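The long table

April 3, 2022

I have been putting off writing about the kitchen corner since we moved floors, mostly because I kept thinking it was going to get finished and then I could write about it finished. It isn't going to get finished. So this is where it stands.

For anyone who doesn't read this regularly: I share a workspace with a group of other people, we have one large room and a small sink in an alcove, and when we moved up from the second floor to the third we lost the proper kitchen. What we have now is the sink, a half-height refrigerator, an outlet that can take a kettle, and the end of a long table. I volunteered to sort out the cups because I drink more tea than anybody else and I was tired of washing the same one.

The old kitchen had cupboards. I didn't think much of them at the time. There were far too many mugs in them, most with a logo on the side from some conference, and every one of them was heavy and took up the space of two. When we packed I kept back four that people asked for by name and put the rest in a box by the elevator with a sign on it. The box was empty by the next morning except for one mug with no handle.

After that I bought plastic cups. I know how that sounds. I wanted ceramic, and I went as far as putting a set of six from Osen in my cart, nice gray ones, and then I thought about the floor. The floor up here is concrete. On the second floor we had that thin office carpet, and a mug could fall off a desk and live. The first week upstairs we lost two of the four mugs I had saved. So plastic it was, the thick kind that doesn't bend when you pick it up full. I got them in pale pink and mint green because those were the colors left. There was also a yellow, but the listing said it would ship in June.

The rack took longer. I wanted something that would hold cups upside down and off the surface, so the insides would dry. At the sink there is no counter at all, just the basin and a strip of tile as wide as my hand, and that meant the rack had to live on the table. And if it was going to live on the table it had to have a tray.

I tried three. The first was a Plondar folding rack, the type with slats that opens into an X. It is made for plates. Cups sat on it at an angle and slid into each other, and every time somebody took one the others moved. I gave it to Thu Diệp, who uses it for plates at home and says it's fine for that.

The second was a wooden mug tree from Wudport. I liked the look of it a lot. It had six pegs, and the trouble was that a cup without a handle can't hang from a peg that points up at a slant, or it can, but it slumps. It also had nothing under it, and after a few days there was a pale ring on the table where the base had been standing in water. The ring came out with some oil and a cloth, though it took me most of a lunch break.

The third is the one we kept. It's white wire, with prongs you put the cups over and a rectangular tray for a base. It isn't heavy. It came flat and I put it together at the table with no tools. I wasn't sure about white, since white shows every tea drip, but I've decided that showing the drips is useful. You look at the tray, you see it needs rinsing, you rinse it. With a darker one I think we would all have left it until it smelled.

I took one picture of the table after I'd set it up, with my drink still on it.

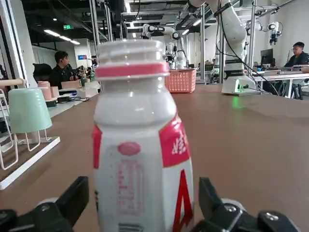
The rack on the left with a mint cup on it, two pink ones behind, and my drink up front.

There was a discussion about the cups standing upright on the table. My view was that everything should go on the rack. Thu Diệp's view was that once a cup is dry it should come off, because otherwise there's no free prong for the next person and they leave theirs in the sink. She was right about that. The rule now is that a cup goes on the rack upside down when it's washed and stands next to the rack when it's dry, and you take yours from the ones that are standing. It has worked well enough that I haven't had to put up a sign. I had a sign ready. It was going to be laminated.

The table itself came with the room. It's brown wood, long, and smooth on top with a matte finish, and it picks up a bit of shine from the ceiling lights. I don't know how old it is. The person who handed over the keys said it had been there when they arrived too. There was a Hosoda sticker on the underside which I assume is the maker, but I couldn't find a table like it under that name, so it may be from a batch they stopped making or the sticker may have come off something else entirely.

I did some work on it before anything else was put out. This was mainly cleaning. I used dish soap and warm water first, then a plain damp cloth, then a dry one, going with the grain. After that I left it alone overnight. There were a few sticky patches from old tape that wouldn't move with soap. Vegetable oil on a paper towel, left for ten minutes, took them off. I've read that you should use the proper adhesive remover and I did buy a bottle, but it smelled so strongly that I didn't want it near where people eat.

I also thought about putting down a mat or a tablecloth. I measured for one and looked at some. The table gets used for everything, though – people work along it, parcels get opened on it, somebody cut a poster on it last month – and a cloth would be in the way by the second day. The tray does the job of keeping the water off, and that was the only thing I was worried about.

What I'd still like to fix:

The kettle cord. The outlet is on the alcove side and the cord only just reaches, so the kettle sits on a stool. It's stable but it isn't a good place for a kettle. I have a short shelf at home, 50 centimeters, that I think would fit between the refrigerator and the wall. I need to ask if we're allowed to drill.

The tea. It lives in a shoebox. I bought a tin for it and the tin is too small.

Bottles. This is my own fault as much as anybody's. I buy a drink at lunch and put it on the table and then it stays there until evening with two fingers left in the bottom, and so do other people's, and by the end of the day you can't tell which is which. I've started writing my initial on the cap with a marker when I remember. We have a recycling bin but it's by the door, at the other end of the room, and people (me) don't walk that far for one bottle. A second small bin near the table would probably solve it. I've seen one that is the right width and I'm waiting to see if it goes on sale.

Dish towels. There are four now and I take them home to wash. They were five. I don't know where the fifth one is.

Somebody asked in the comments last time what the whole thing cost. I didn't keep every receipt, but if I leave out the two racks that didn't work, I spent less than 60 dollars on the cups, the rack that stayed and the towels. The oil was from my own kitchen. The adhesive remover I'm not counting because I'm going to use it on the window frames at home.

I was also asked for the name of the rack and I can't help with that. It came in a plain box with a folded sheet of instructions and no name on either. If you search for a wire cup drying rack with a tray you will find 1000 of them and they all look the same. The things I would check are that the prongs are tall enough for your tallest cup and that the tray lifts off. Some of them have the tray fixed to the wires, and then you have to carry the whole thing to the sink to empty it.

I'll do the shelf next if I get permission. After that I want to look at the refrigerator, which freezes anything you put at the back. Last week it was somebody's cucumber. If you have had the same problem with a small one and turning the dial down didn't help, please leave a comment, as I've turned it down as far as it goes.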